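Barkallow Residents' Co-operative
Household Machines Working Group
Minutes of the meeting held on 24 Aug 2022

Apologies were received from two members. The chair's seat was taken in turn, as before.

1. Minutes of the last meeting

Agreed, with one correction. Under item 4, "all crockery" should read "crockery and mugs, not glasses". The secretary will send out the corrected copy.

2. Matters arising

The letter to Arango about the length of the loan period has been answered. They can offer twelve weeks and will not go to sixteen. The group felt twelve was enough to learn what we need to know and asked the secretary to accept.

The question of who pays for a broken dish was left over from last time. It was agreed that the co-operative would replace anything costing less than 50 pounds and that anything above that would come back to this group.

3. Which chores to look at first

The list sent round before the meeting had eleven chores on it. Members found this too many. After discussion it was cut to four: emptying the dish rack, clearing the sink, wiping the worktop and picking things up from the floor. Folding clothes was taken off, as was anything to do with the cooker.

One member asked that the floor be kept on the list even though it sounds the easiest. Her point was that a machine with legs has to get across a floor before it can do any of the other three, and that cables, rugs and shoes are what most of our flats have on them.

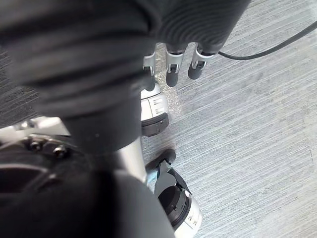 It was noted that the flats differ a good deal. The older block has vinyl in the kitchens and the newer one has carpet up to the units. Any written standard we adopt should say which floor a result was got on. Agreed.

The group also asked for the time taken to be written down for each chore, from the word go to the last item put away, with any help from a person recorded next to it. A chore finished with help is to be entered as "assisted" and not as "done".

4. Report on the dish rack

The paper from Enance was taken as read. In their own trials they logged 1,164 attempts at lifting a single item out of a rack, across plates, bowls and mugs. Of the last 216, which used a rack the machine had not met before, 92 were completed without a person stepping in. Members thanked them for giving the lower figure as well as the higher one.

Several points were raised. Flat plates were slower than mugs, as there is little to get hold of until the edge is clear of the wires. Items lying on their side between the tines gave more trouble than items standing up. Low drawers were harder than worktops for reasons of reach and balance, and a member with a bad back remarked that the same was true for her. 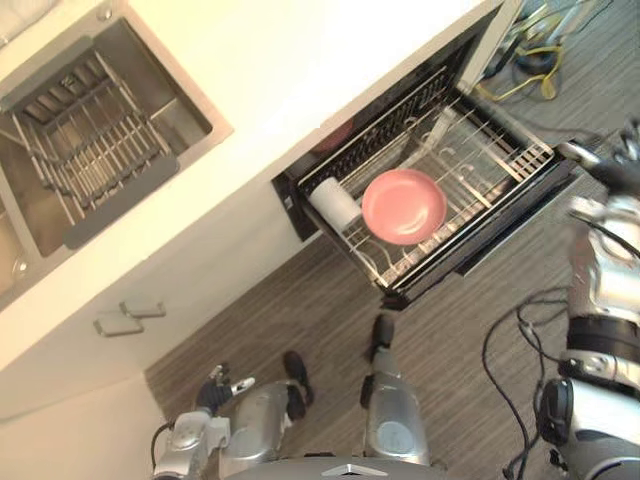
It was asked whether the rack should be loaded in a set way before each try. Opinion was divided. Loading it neatly gives results that can be compared from week to week. Loading it as people really do gives results that mean something. The group settled on both, with ten tries of each kind, and the two sets of figures kept on separate sheets.

A proposal to include sharp knives was not supported. Cutlery in general will be looked at again in September.

5. Handling of mugs

The Floltness note sets out three stages: taking hold of the mug, turning it, and setting it down the right way up. Most of the time goes on the second. Where two hands are used the mug is passed or steadied between them, and the note treats this as one movement for timing. Members thought it should be timed as two and asked for the note to be changed.

There was some talk about what counts as put away. It was agreed that a mug must be upright, on the shelf or hook named beforehand, and not touching its neighbour hard enough to chip it.

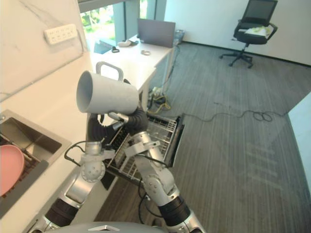

Another member said that she could not see the use of it yet, that she would have the whole rack emptied by hand before the machine had dealt with one mug, and that she would want it written down that speed matters to people who live alone as much as to families. This was accepted and will go into the introduction to the standard.

A reply was made that a slow machine might still suit someone who cannot bend or grip, provided it can be left to get on with it. It was agreed that being left alone is a separate test and that none of the figures before us tonight covers it.

6. Position of the group

After a short discussion the following wording was agreed for the newsletter: "The group has looked at reports on kitchen chores. Single items can sometimes be lifted from a rack without help. We have seen no evidence that a full kitchen can be cleared without a person present, and we do not advise any household to pay for a machine on that basis at present."

One member asked for her vote against the last clause to be recorded.

7. Actions

Secretary to accept the twelve-week loan from Arango and send out the corrected minutes.
Standards pair to draft the floor and timing wording.
Secretary to write to Floltness about timing the turn and the hand-over separately.
All members to send in a note of what is in their dish rack on an ordinary evening.

8. Any other business

The kettle in the meeting room trips the switch if the heater is on. Reported to the office.

Next meeting in September, same room. Date to be sent round.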